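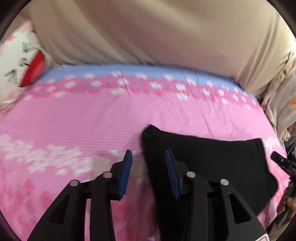
Black garment on the pink sheet, both jaws open.

February, notebook, after lunch

Heltovia has changed its conduct policy again. Last month's version took an artist out of the recommended playlists if the artist had "behaved badly". This month's version only looks at the songs. I spent the morning pulling the old rule out of Omivov, where it had made itself very comfortable.

Reran the filter on the Jurnudar catalogue. 918 tracks held back under the old rule. Took 200 of them and read the lyrics myself, with a second 200 from the unflagged pile for comparison. Six in the first lot were properly nasty. The rest were mostly break-ups, plus a sea shanty that Omivov has hated since the day we switched it on (the word is "keelhaul").

Not yet done: the unflagged 200. Got as far as the Christmas albums and needed tea.

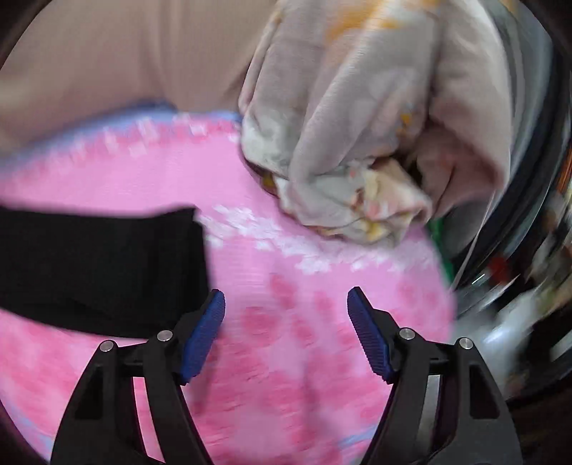 The review chart still needs colours that people can tell apart. The traffic-light set made every held track look guilty, and Pacheco, whose whole back catalogue sat in the red, had noticed. I've borrowed from the pink fabric in the picture instead: the wide pale stretch for tracks left alone, the deeper pink band for tracks waiting on a human, and the periwinkle edge for appeals. The stained cloth on top I have left out of the key, though it would do nicely for the old policy.

Chart redrawn at 4 pm. Appeals come out far too thin to read at normal size. Try a thicker line.

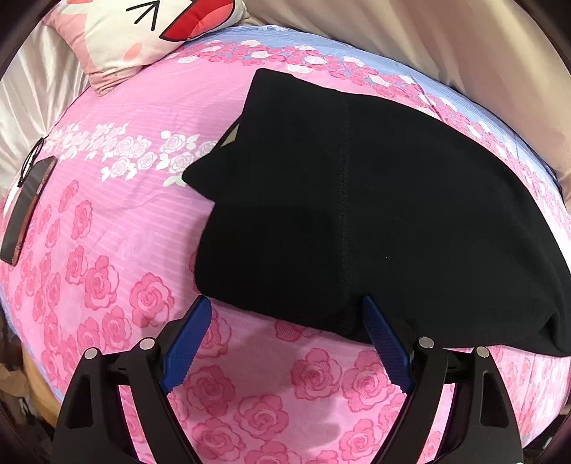
Black garment spread over the floral sheet, pointed flap to the left.

Open: does a live recording inherit the studio track's flag? Policy says "the content", which could mean anything. Asked Heltovia. They have sent me the policy.

Tomorrow: finish second 200, whitelist the shanty.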